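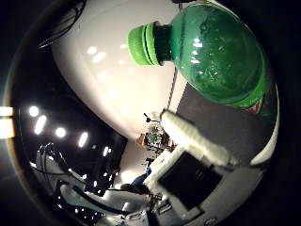 Green drinks bottle on its side, cap to the left.

Search the notebook
Enter a word or phrase
Go

Undstead Bindery Workshop
Bench notebook, November
Friday, entered after the afternoon session

Subject: paste trials and spine linings, Navaratnam ledgers

Work continued on the Navaratnam ledgers. The present entry covers the second batch of wheat starch paste, the lining trial on the dummy books, and the state of the first ledger now that the old spine covering is off. The entry on leather repair is held over until the dyed pieces have been compared with the boards in daylight.

1. Paste

The first batch was thrown away in the morning. It had been kept in the covered jar at room temperature, and although it had no smell it had become thin at the top and would not take up again with stirring. It had been used for one lining only, on dummy A, and that lining has been marked in pencil at the tail so that it is not mistaken for the later work.

The second batch was cooked at the usual strength in the small double pan. The starch was soaked in 200 ml of cold water before heating and left to stand through the morning tea break. It was then stirred continuously until it turned from white to a greyish, half-clear gel, and kept on a low heat for some time after that. Past practice in this workshop has been to stop as soon as the paste thickens. The Nangate workshop's bench sheet, of which a copy is kept in the front of this notebook, advises a good deal longer, and the longer cooking does give a smoother paste with fewer grains in it. It should be adopted as our normal method unless there is an objection.

The paste was cooled under a film of water and then put through the horsehair sieve twice. The second pass removed very little. Colleagues who use the sieve are asked to wash it in cold water straight away and to stand it on its rim to dry; it was found this week with dried paste along one side of the mesh, and clearing it without damage to the hair took most of an hour.

For lining, the paste was let down with water to the consistency of single cream. For the boards it was used as it came from the sieve. A third, very thin mixture was made for softening old glue and is described below.

2. Removal of the old spine covering, first ledger

The covering leather on the spine had already split along both joints and was held only at the head. It was lifted in one piece and placed between blotters with its label. The lettering is legible and the piece will be put back over the new spine if it will bear it.

Under the leather there was a layer of printed waste, pasted on in strips, and under that a heavy coat of animal glue. The printed waste came away in two places when the leather was lifted. The remainder was damped through and peeled back slowly with a bone folder. All the pieces have been floated, dried flat and put in an envelope in the ledger's folder. They appear to be from a price list and ought to be shown to the reading room before anything further is decided about them.

The glue was softened with the thin paste mixture, brushed on and left under a strip of polyester film. It took three applications. After the first, only the surface had swollen. After the second, the glue could be scraped from the middle of the spine but was still hard over the sewing supports. After the third it came away cleanly everywhere except in the last section at the tail, where it has run between the folds. This was left alone. To force it would tear the paper, and it does no harm where it is.

The sewing is sound. The thread is thick and a little uneven, and there is one place, towards the back of the book, where it has been knotted and carried on in a lighter thread. No resewing is proposed.

The condition sheet gives the ledger 73 leaves in the front part, up to the ruled divider, with the remainder unnumbered. The foliation should be finished before the book is lined, when it still opens freely.

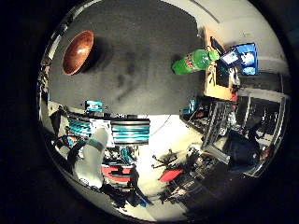 Grey tabletop, with the brown wooden bowl and the green bottle.

3. Lining trial on the dummy books

Four dummies were made up earlier in the term from offcuts of ledger paper, sewn on tapes in the same way as the Navaratnam volumes and rounded to match. The purpose was to settle whether a single lining of heavy paper would be enough or whether a cloth lining should go beneath it.

Dummy A: single lining of kraft paper, first batch of paste. Opens easily, but the spine creases sharply at the middle of the book and the crease stays when the book is shut. Not suitable.

Dummy B: single lining of Japanese paper, second batch of paste. Opens very well. Too soft for a book of this weight; the text block leans forward when it is stood upright, and after one night on the shelf the fore-edge had dropped at the front.

Dummy C: Japanese paper, then cotton cloth, then kraft paper. Opens slowly but evenly, with no crease. When stood upright it keeps its shape. The cloth was cut to extend on to the boards at each side, and this gives the joint a good deal more strength than the tapes alone would.

Dummy D: as C, but with a hollow tube of kraft paper in place of the last layer. Opens further than C, and the covering leather would not be forced to bend with the spine. The tube was made too narrow at the head and had to be slit and patched.

Each of the dummies was weighted open on the bench under the 600 gram bar and left for the length of the lunch break, and the shape of the opening was drawn on tracing film. The tracings are in the folder. C and D are close to each other, and the difference that can be seen on the film is at the ends of the book, where D lies flatter.

It is recommended that D be used for the ledgers, with the tube cut to the full width of the spine and tested dry before it is pasted.
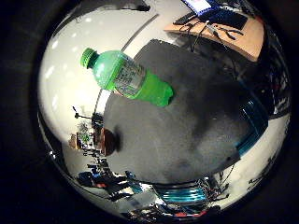
The shape of the spine was discussed at some length in the afternoon, and the main points are put down for the benefit of those who were not present. A rounded spine is stiffer than a flat one of the same paper and the same thread. The curve carries part of the load that would otherwise fall on the sewing, and a book that has lost its round will sag even when every other part of it is sound. Students tend to suppose that strength must come from thickness, and answer a weak spine with another layer of lining. The green drinks bottle makes the point quickly enough: the plastic is thin, and the base is drawn out into rounded lobes, so that the shape stiffens the part the bottle stands on. The round of a spine and the shoulder beside it should be looked at in the same way before any material is added. On the first ledger the round has flattened towards the tail, on the side where the glue was thickest, and it should be coaxed back while the spine is damp and the folds will move.

The reshaping was begun before the close of the session. The spine was damped lightly, the book laid on its side, and the upper half drawn over with the flat of the hand. The hammer was not used. The paper at the folds is weak in places and would bruise. When the round matched the template at the head, the book was turned and the other side brought over, and it was then put between backing boards in the lying press with very little pressure. It is to stay there until the next session and should not be moved.

4. Boards

The original boards of the first ledger are to be kept. The corners are soft and have opened into layers, and two of them have been knocked back. Paste was worked between the layers with a thin spatula, and the corners were then pressed between silicone paper and offcuts of board held with clips.

The second ledger has lost its back board entirely. A new one will be cut from the Starenska grey board, of which there is one full sheet left in the plan chest and one that has been cut into. The cut sheet is large enough if the grain is read correctly. The grain direction has been pencilled on both sheets – please do not cut across the corner where the mark is written, as has happened in the past.

A further order of Starenska board should be placed before the end of term. The lighter weight is also running down, although it is not wanted for this work.

5. Matters outstanding

The foliation of the first ledger is to be finished before lining.

The price list fragments are to be shown to the reading room.

The tube for the spine is to be cut to the full width and tried dry. A spare should be cut at the same time.

The knife used for paring has a nick near the heel of the blade and needs regrinding. It has been wrapped and put in the top drawer, and the older knife should be used until it is back.

The humidity reading in the store was a little higher than last week's. The chart has been changed and the old one filed. The pen had been catching at the edge of the paper and the trace for the weekend cannot be relied on.

The paste in the blue-lidded jar is the second batch, full strength. The let-down paste was used up.

6. Addition, made before locking up

Dummy D was looked at again. The patch on the tube has held but has dried hard, and it can be felt through the leather offcut that was laid over it. A patched tube should not be used on either ledger. If the new one splits in the same place it is to be taken off and made again.

The press was checked and the book had not shifted.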